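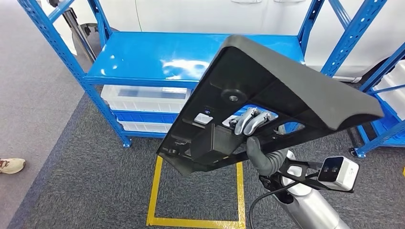
*Blue shelving, with the plastic bins stacked underneath.*

**To:** cartons-and-converting list
**From:** Roos Dekker
**Date:** January 26, 2026
**Subject:** Re: Glue seams popping on coated board

Hi Gonzalo, hi all,

Gonzalo Vallejo wrote:

> We've got a run of tuck-end cartons going out to a tea customer and the side seams are letting go. They're fine off the folder-gluer, fine on the pallet, then the customer opens a case a few days later and there are flat ones in there. You can peel the flap back and the glue comes away as a clear film with no fibre on it at all. Board is a 300-odd gsm folding boxboard from Zullier, aqueous coating all over, cold glue on the wheel. Machine is an old Bidari, same settings as always. My operator says it's the glue, the glue rep says it's the board, and I don't want to ring the board mill until I know what I'm talking about. Has anybody been through this? Also, is anyone still getting spares for a Bidari or am I the last one?

You are so not the last one! We run a Bidari too and I'm very fond of it, even if the feed section sounds like a drawer full of spoons.

On the seams, the bit that jumped out at me was "aqueous coating all over". Do you mean all over the glue flap as well? If your coating plate or blanket isn't knocked out for the flap, you're asking cold glue to grab onto something that's been put there to keep moisture out. Sometimes you get away with it for years. Then the coating gets swapped for a slightly harder one, or the coater runs a bit heavier, and suddenly there's that clear film with no fibre tear, exactly as you describe. If the glue was the weak part I'd expect to see some of it left on both sides when you peel. Yours is letting go clean off one surface, so have a look at which one. I'd put money on the coated side.

We had our own version of this last March with a job for Cuypers (bath salts, long skinny carton, horrible thing to run at the best of times). Short run, but they rejected 800 of them and I spent a whole evening on the floor peeling seams and sorting them into piles by how they'd failed. My husband brought me a sandwich and was told not to step on anything. What it came down to for us was the knockout on the coating blanket. It had been cut for an earlier version of the carton, and when the designer widened the glue flap by 2 mm and shifted the panels along, the uncoated strip didn't move with it. So half the glue line was sitting on bare board and half was on coating. The half on bare board held beautifully. The other half, well.

You can check this really cheaply. Get a blank out of the stack, before gluing, and dab some water or a felt pen across the flap and the panel it lands on. Bare board soaks it up and goes dull. Coated board beads it or smears. Do it on blanks from different parts of the pile too, as the register on the coater may have wandered during the run.

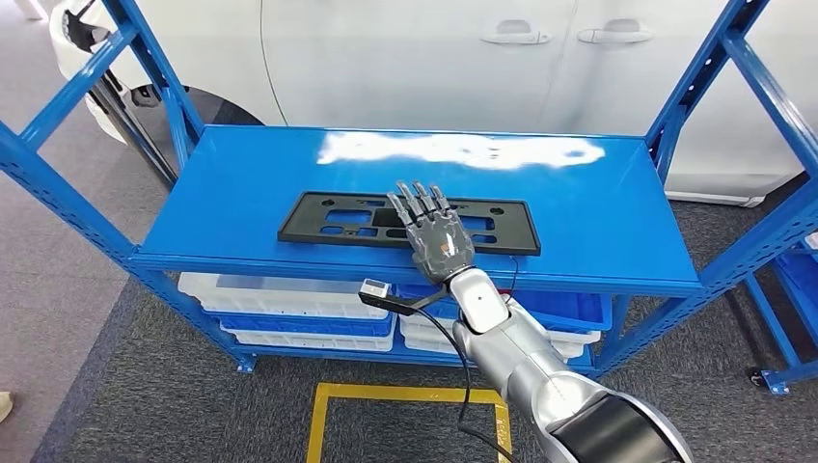
The other thing I'd look at is compression time. Cold glue wants to sit under the belts for a bit, and if somebody's nudged the speed up to catch up on the schedule (no names, and I've done it myself) the cartons come out the end looking perfect and still half wet inside. Then they get packed upright in the case, the board wants to spring open, and the seam creeps apart overnight. Slow the delivery down, keep the shingle nice and tight, and leave a handful under a weight at the same time. If the weighted ones hold and the packed ones don't, you've learned something before you ring anyone.

I wouldn't change glue yet. I know the rep will offer you a more aggressive one and it may well work, but it's dearer and it strings like mad, and you'll be cleaning the wheel twice a shift. If you do have coating on the flap and the blanks are already cut, so you can't reprint, then by all means use it to get out of trouble. Some people score or perforate the flap as well so the glue can get down into the fibre. We've got a perf rule in the die for 2 of our regular jobs and I like it. It does make the die cost a little more and you need to watch for dust.

As for ringing Zullier, I've always found their technical people decent to deal with. Have the reel or pallet label handy, and send them unglued blanks along with the failed cartons. They'll ask about storage too. Was the board sitting in its wrap in the pressroom before you printed it, or did it come straight in off a cold truck? Ours is kept by the roller door, which is a silly place for it, but that's where the forklift can get to.

Spares! There's an engineering place in Madusside that turns up glue wheels and scrapers if you send them a worn one to copy. They did me a wheel and it took 13 working days, including the post. They're not quick on email so phone them, and ask for the colour of the anodising in writing if you care about that sort of thing (I didn't, and mine is purple). Belts I buy by length from an ordinary belting supplier and have them joined locally. I've also got a spare operator's manual, coffee rings and all, and I'm happy to scan the glue unit chapter for anyone who wants it.

Let us know what the felt pen says, would you?

Cheers,
Roos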